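Panville Manipulation Group
Minutes of the software meeting, Jun 16, 2025

Chair: Noboru Sasaki
Present: Panville planning, perception and tooling; Brosska by phone, when the phone allowed
Apologies: Skamer integration desk (clashing meeting, also about us)
Minutes: tooling, again

1. Minutes of the last meeting

Accepted with one correction. Where the minutes said that planning "agreed" to rewrite the grasp sampler, planning asked that this be changed to "was told." Changed.

2. Tabletop task, current state

The task remains the plush toy and the bowl. Noboru reminded everyone that the sponsor at Brosska picked it because it sounded easy, and that we took it on for the same reason.

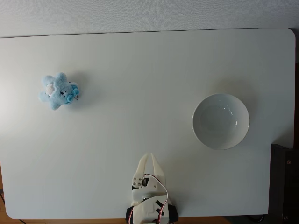
Page last changed: June, after the meeting, by tooling (item 4 corrected, spelling of Skamer corrected, opinions removed from item 6)

Perception reported first. The segmentation model finds the blue toy without trouble. It is blue, and the table is white, and perception does not wish to be congratulated for this. The bowl is another matter. A white bowl on a white table gives the model a thin rim and a soft shadow to work with, and it has developed a strong preference for the shadow. On several runs the bowl's center was reported to be a little way off in the direction of the shading, and the planner, which trusts everyone, aimed there.

Planning asked why this had not come up before. Perception said it had come up before, under the heading "bowl offset," and that planning had closed the ticket.

Two fixes were discussed. The first is to fit an ellipse to the rim and ignore everything the mask says outside it. The second is to retrain with more shadow variation. Perception would like the first now and the second later. Brosska asked by phone whether a bowl of some other color would do. There was a silence. Noboru said the customer's kitchen has white bowls, and the customer is Brosska.

Decision: rim fit goes in this week, behind a flag. The flag is to have a name that describes what it does. The last one was called "temp" and is three releases old.

3. Grasp planning

The toy is soft and has more limbs than the sampler expects. The sampler still assumes that whatever it is grasping has two roughly parallel sides, and when it can't find any it proposes the longest line it can draw across the mask. On this toy that tends to run from one rounded point to another, well wider than the jaws open. The planner then rejects the grasp, asks for another, and gets the same one with a different ID.

Planning has a branch that scores grasps by local width first and distance from the centroid second. It behaves well in replay. It has not been tried on the arm. When asked why, planning pointed out that the arm had been booked for calibration all of last week. When asked who had booked it, planning pointed at itself.

The keyring loop was raised. Perception wants it treated as part of the toy, planning wants it treated as an obstacle, and tooling wants it recorded that tooling has no view. Agreed to mask it out of the grasp candidates and leave it in the collision shape, a compromise that pleases neither side and was therefore adopted quickly.

4. Control

The control loop was moved to the new scheduler on the Oda branch. The main gain is that missed cycles now show up in the log. The main loss is that missed cycles now show up in the log. There were 13 in the longest replay session, all of them clustered at the moment the logger rotates its files. Control believes the logger is blocking the loop while it compresses the old file. Tooling, which wrote the logger, believes this too, and would have preferred to hear it before the meeting.

Tooling will move compression to a separate process. Until then rotation is switched off and people are asked to keep an eye on their disks. (The first version of these minutes said rotation was switched off "permanently." It is not.)

Gripper commands: the close command still returns "done" when the target position is sent, not when it is reached. More than one script downstream relies on this. Control proposes a second call that waits for the position to settle, with a timeout, and a warning printed by the old one. Noboru asked how loud the warning would be. Control said once per call. Planning, whose scripts make the call inside a loop, asked for once per session. Agreed: once per session.

5. Start pose and scene check

Runs are still being started by whoever is closest to the keyboard deciding that the table looks right. Tooling has written a check that compares the live view with a stored reference and refuses to start if the toy or the bowl is missing or out of its zone.

Discussion went longer than the check took to write. Perception pointed out that comparing raw pixels will fail whenever the arm rests slightly differently or the light shifts, and the left side of the table is already brighter than the right. The check should compare detected objects only, with the arm masked using its own joint readings. Tooling accepted this with good grace after a short break.

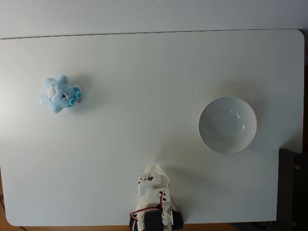

Does the scene check stop a run that is already moving?
It runs once, before the first motion command, and after that stopping the arm is up to the controller's limits and the person at the stop button.

Planning asked for an override. Tooling said an override would be used every time. Planning said that was what it was for. Noboru ruled that there will be an override, that it will ask for a reason in writing, and that the reason can't be a single period.

6. Skamer integration

Skamer would like our plan messages in their format by the end of June. Their format has no field for gripper width. They suggest we put it in the comment. Noboru will write to them. A draft of the letter was read aloud and several adjectives were withdrawn.

7. Actions

Perception: rim fit for the bowl, behind a properly named flag.
Planning: try the local-width branch on the arm; release the calibration booking.
Control: blocking gripper call with timeout; one warning per session on the old one.
Tooling: move log compression out of the loop; rewrite the scene check to use detections; add the override.
Noboru: letter to Skamer.
Brosska: find a phone line that works.

8. Any other business

The ticket "bowl offset" was reopened. Planning asked that it be assigned to perception. Perception asked that the history be left visible. Both requests granted.

Next meeting at the usual time, same room, unless planning has booked it for calibration.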